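5.2 Removing a quarantined file

1. Open Soster and select Quarantine.
2. Tick the file and press Delete.
3. Restart the computer when error code 89 clears.

Caution: do not restore a file marked Severe – it may run at once.
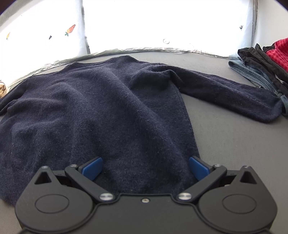 How long does a file stay in quarantine?
Files are held for 56 days, then erased.

Note: a full scan needs 2 GB of free disk space. Scheduled scans start on Sunday unless changed in Settings.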